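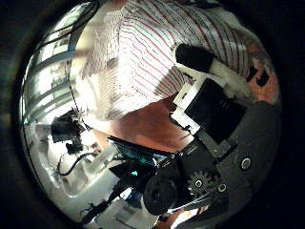
Progress report on the school uniform and shirt-making work in Clirkanham, for the period ending Oct 19, 2022. In this period our main work was the sewing course and the first order of shirts for the Mollel school. The parents' group asked us for a white shirt with thin vertical stripes in red and blue, of the kind in the photo, and we agreed to it after the first cutting test. Stripes need more care than plain cloth, for the two front pieces must meet well at the buttons, and the learners wasted some fabric before they understood this. I think the waste is now at a normal level.

The grant paid for 2000 meters of cotton, which came from Godach in two deliveries. The second delivery was late by six days. We used the waiting time for repair of the old machines and for lessons in measuring and paper patterns. Up to 60 learners are registered in the course. Not all of them come each day, because the harvest is also in October, and we did not want to be strict about it.

The sewing room at Nirnisport is open again after the roof repair. The electricity is still weak in the afternoon, so the ironing is done in the morning. We asked the power office for a stronger line and we wait for the answer.

Spending is inside the plan, except for thread and buttons, where the prices went up. We ask your permission to move a small part of the transport money to this line. The transport cost was lower than we expected.

In the next period we will finish the collars and cuffs, deliver the first shirts to the school, and begin with the skirts.

Chepkoech Nyanda
Project coordinator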